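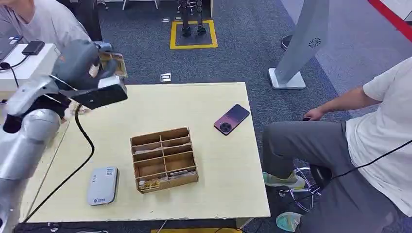
Report on the Visit to the Riltow Demonstration Hall, Plornumthorpe

Visit date: 17th January
Prepared for members of the Annamalai Working Group on Shared Robot Workspaces

Background

The working group was set up to draft a code of good practice for sites where robot arms are operated close to people who are not behind a fence. Most of our members run small laboratories, teaching rooms or demonstration spaces. The existing standards for industrial robots are well known to us, but they were written with production cells in mind, and members have asked for something that speaks to a table, a few stools and an arm that is moved from one task to another in the course of a morning.

Riltow kindly agreed to receive the group at its hall in Plornumthorpe. The purpose of the visit was to see ordinary tabletop work in progress, to read the site rules alongside it, and to note where the draft code would need to change. It was not an audit, and nothing in this report should be read as a finding for or against the host.

Arrival and induction

Visitors signed in at the front desk and were given an induction lasting 41 minutes. This was longer than most of us had allowed for, and the first session started late as a result. The induction covered fire exits, the meaning of the floor markings, the location of the stop buttons, and the rule that no visitor may hand an object to a robot unless the table lead has asked for it.

Members agreed that the induction was thorough. Several felt that the section on floor markings came too early, before visitors had seen the floor, and that it would be better delivered on the walk in. Our draft code currently says only that an induction must be given. We propose to add that any part of it dealing with markings should be given where the markings can be seen.

The site rules

Riltow works from a short rule sheet, which is reviewed each June. The sheet has 6 rules for tabletop work. They are reproduced here with the permission of the host.

1. One person is named as table lead for each session. The table lead starts and stops the arm.
2. No hand goes near the gripper unless the table lead has called a hold and the arm is at rest.
3. Only objects on the task list may be on the table.
4. Cables are to be kept clear of the arm's path and clear of walkways.
5. Anyone seated at the table keeps feet and knees out from under the edge while the arm is live.
6. Marked floor areas are for robots. People step in only when the robot has been made safe.

The sheet is written in plain terms and fits on one page. The group's own draft runs to a good deal more than that, and some members took the view that a one-page summary should be issued with it.

Tabletop work

The session we followed most closely was a sorting task using an open box divided into compartments, with small flat items lying in most of them. The arm works from the side of the table, and the people taking part are within reach of it. One person may be standing with a hand close to the gripper while another is seated on a stool at the opposite side. Arrangements of this type are common in our members' own rooms, and they are the reason the working group exists.

Rule 2 drew the most discussion. A hand just behind the gripper, while the gripper has a thin card-like item near its fingers, may be entirely proper or may be a breach, and an onlooker has no means of telling which. The difference lies in whether a hold has been called. At Riltow the hold is spoken aloud and answered aloud. Members thought this was sound practice but noted that it depends on everyone in the area hearing it. We propose that the code require a hold to be both spoken and shown, by a light or a card on the table, so that a person arriving partway through can see the state of the arm before coming closer.

Rule 3 also raised questions. A smartphone lying face down on the work surface is a familiar sight in every laboratory the members know. So is a small white electronic unit with a printed code label, set down at the near side of the table. Such things may be part of the task or may have been put down for a moment, and the task list is the only way to settle it. The host explained that the list is kept by the table lead. Members asked that a copy be placed where visitors can read it. The draft code will recommend that the work surface be checked against the list before each start, and that personal items have a place of their own away from the table.

Cables

The group spent more time on cables than expected. An arm with a cable hanging from the wrist and running down over the tabletop is using a normal arrangement, and for short tasks it is often the simplest one. The concern is with the loop that forms as the arm turns. It can drag light objects across the surface, and where it passes over the table edge it can catch on clothing or on a stool.

A second concern is cables that pass over or beside a seated person. A cable lying across somebody's lap ties that person to the equipment. Should they need to get up quickly, they must first free themselves. The rule sheet speaks of walkways and of the arm's path but does not mention the person in the seat. Our own draft has the same gap. We propose the following wording: "No cable shall be routed across the body of a seated participant while the arm is live."

The host's representatives welcomed the suggestion and said it would be put forward at the next review.

Floor markings and other robots

Yellow tape is used in the hall to mark floor areas. A square of it behind the table serves as a standing place for a legged robot, whose feet remain inside the lines. There is also a strip of yellow tape on the floor at the near side of the table. Members found the square easy to understand. The strip was less clear to several of them, who were unsure whether it marked a limit for people or a position for the table.

We recommend that a site using one color of tape for more than one purpose add a word or symbol to each marking. Bilier, another site visited by the group, uses tape of a different color for the limit of approach, and members reported no confusion there.

The hall floor is gray carpet tile with power outlets set into it. Floor outlets reduce the length of cable that has to cross open ground, and we saw their value. Their covers should be closed when not in use, and the draft code will say so.

Seating

The stools have a star-shaped base. A star base extends beyond the seat, and feet tend to rest on it or beside it, close to the table. Rule 5 deals with this in part. Members suggested that the distance between the seated person and the table edge be stated as a figure. A minimum of 50 centimeters was put forward but not agreed, on the ground that the reach of the arm differs from one site to another. The matter has been referred back to the drafting meeting.

Changes proposed to the draft code

The group will bring 3 changes to a vote: the requirement for a visible hold signal, the new wording on cables and seated participants, and the labeling of floor markings that share a color. The points on task lists, outlet covers and inductions will be added as guidance notes and do not need a vote.

Members who attended are asked to send corrections to this report to the group office before the drafting meeting. Members who could not attend may request a copy of the Riltow rule sheet from the same address - it is supplied for reference only and should not be posted at other sites.

The working group thanks Riltow and its staff in Plornumthorpe for their time and for the open way in which questions were answered.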